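Box maker puts hand-held grippers on the packing benches, staff get a say

03/02/2024

Staff at Kestetti, the giftware and small goods maker, have started doing part of their day's work with grippers in their hands instead of, well, just their hands. The idea is to teach a robot cell how the finishing job on the wooden boxes gets done. The cell is due on the floor later in the year. What happens to the people who do the job now is partly settled, partly not.

First product is the Geltau, a divided timber box with a glass-topped lid. Tea, buttons, fishing flies, people put all sorts in them. Kestetti finishes 400 in a normal week. Closing them up is slow work – glass shows every mark, and a lid that goes down crooked can chip a corner.

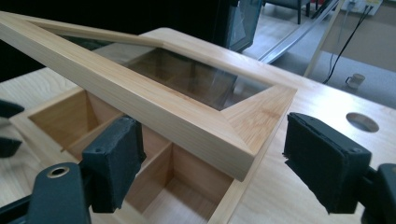

"You don't think about it until you have to do it with two fingers," said Loukia Theodorakopoulos, who has worked on the finishing bench longer than anyone else there. "With my hands I feel the corner go in. With these I have to look. First day I was hopeless. Second day, a bit less hopeless."

Each worker does the same short job over and over, lid off, lid on, box turned, next. The sessions are recorded and go to Jarilano, the automation firm supplying the cell. Jarilano has asked for 4,000 good runs before it will set a start date. Dropped lids and second tries get kept too, in a separate pile.

Sessions are capped at 40 minutes after complaints about sore wrists in the first week. Workers asked for 30. The company says it'll look at it again at the end of February.

Production manager Markos Karras said no one on the bench will lose their job or hours when the cell starts up. He would not put a date on how long that promise lasts.

"I can tell you what's in the agreement and I can tell you what I want," he said. "The agreement covers the first year. What I want is these same people looking after the cell, because they know what a bad box looks like."

The agreement, signed last month, gives 9 bench staff a higher hourly rate for any shift with recording in it. It also says recordings can't be used to time or rank individual workers. That second part took most of the talking, according to Areti Koutsoukos, who spoke for the bench in the negotiations.

"Pay was the easy bit. People were more worried about somebody upstairs going through it saying, she's slow, he's slow," Koutsoukos said. "So it's in writing now. Names come off before anything leaves the building."

Faces are kept out of the recordings as well. Hands are not, and a couple of workers have said they'd like gloves as an option. No decision yet.

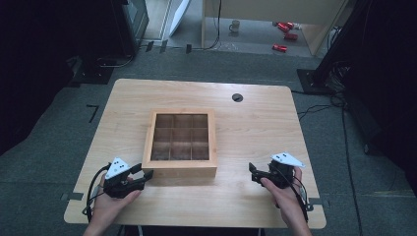 The compartment boxes are next on the list. Once the lid work is done the same crew moves on to filling, starting with a nine-cell box that Kestetti packs for Abou Zeid, a spice and tea merchant. Abou Zeid's orders come in lumps – nothing for weeks and then 300 boxes wanted by Friday, as one worker put it. Those are the weeks people get asked to stay back.

Ghada Qaisi, who runs the project for Jarilano, said filling will be harder to teach than lids. Sachets slide around and no two people pack a box in the same order.

"We thought we'd pick one person's way and use that," she said. "Then we watched them all and there's four or five good ways. So we are keeping the lot for now."

She expects the cell to handle plain lid work to begin with and leave odd sizes, repairs and anything with a engraved top to the bench. Speed will be lower than a person's to start, she said, maybe a good deal lower. It can run into the evening though, and that is what Kestetti is paying for.

Not everyone is sold. Wálter Huaranga cuts and sands the dividers and isn't part of the recording crew. His section gets no extra pay under the agreement, but he figures it will feel the change first.

"If the end of the line runs at night, then somebody has to make the boxes for it to run on," he said. "That's us. So is it a night shift? Is it a bigger stack before we go home? I've asked. They said good question."

Karras said there is no plan for a night shift in the timber section. He agreed the stock levels would have to go up and said a meeting with the sanders is booked, with a favourable look at more staff if the numbers support it.

Theodorakopoulos has put her name down for the cell operator training, which starts once teh recording is finished. Three others from the bench have done the same. The course is run in work hours and there are six places, so two are still going.

Training details are on the noticeboard beside the lunch room. Staff wanting a copy of the agreement can ask Koutsoukos.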